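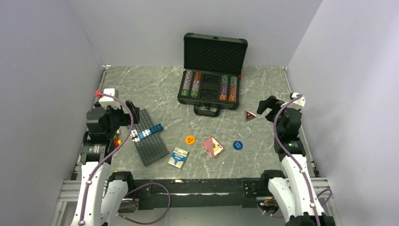 Pre-session check, two-arm tabletop cell, 02/01/2023

Applies to the sorting and packing trials under the Lundden protocol. Complete before the first trial of the day and again after any change to the arms, the cables or the table. Mark each line OK, FIX or N/A. A FIX in section 1 or 2 stops the session.

## 1. Power and stop

- [x] Emergency stop pressed and released, both arms drop to hold. **OK**
- [x] Stop button within reach of the operator's chair. **OK**
- [x] Power supply fan running, vents clear. **OK**
- [ ] Spare fuse in the drawer. **FIX.** Used in December and not replaced. Ordered from Civdale. Does not stop the session.

## 2. Arms and cables

- [x] Base bolts on the front crossbar tight, left and right. **OK**
- [x] Joint indicator lights on at startup. **OK**
- [x] Gripper fingers close evenly, no play. **OK.** Right gripper squeaks a little at full close. Same as last check.
- [x] Purple cables seated in the white clips along both arms. **OK**
- [x] Cable slack clear of the grippers through the full range. **OK, with comment.** The left cable makes a wide loop across the front of the workspace. It cleared everything in the slow sweep. Watch it when the left arm reaches low and toward the operator. If it drags on an object, discard the trial and log it as "cable", not as a policy failure.
- [x] Circuit boards and wiring under the crossbar clear of moving parts. **OK**

## 3. Table and walls

- [x] Tabletop clean, no grit or tape residue. **OK**
- [x] Side and back walls fixed at the bottom edge. **OK**
- [x] Lighting even, no hard shadows on the table. **OK**

## 4. Objects

- [x] Poker chip case at back center, lid open, handle to the front. **OK.** Lid has to stay up by itself for the whole trial. Bump test passed.
- [x] Chips in their rows, center slots empty. **OK**
- [x] Baseplate set diagonally, left of center, blue and white bricks pressed down. **OK**
- [x] Flat items spaced so a finger can get beside each one: orange disc, blue disc, pinkish-red tag, small triangular sign. **OK**
- [ ] Clear plastic ring visible in the camera preview. **FIX.** Very hard to see on the gray top. Keep it in the set, but score it separately.
- [x] Small red and yellow pieces by the baseplate checked for sharp edges. **OK**

## 5. Method settings

- [x] Rakberg controller loaded, force limit on. **OK**
- [x] Trial timeout set to 200 seconds. **OK**
- [x] Run order: 12 trials with the Chacko regrasp step on, then 12 with it off, same starting layouts. **OK**
- [x] Log buffer set to 2000 entries. **OK**

Comment on 5: the earlier comparison favored regrasp, but six of those trials had the timeout set wrong and should be left out of the table. Rerun them before the result goes in the draft. The gain was mostly on thin, flat items. Bricks came out the same either way.

## Result

Cleared to run. Open items: fuse, separate score sheet for the clear ring. Recheck section 2 at the break between run blocks.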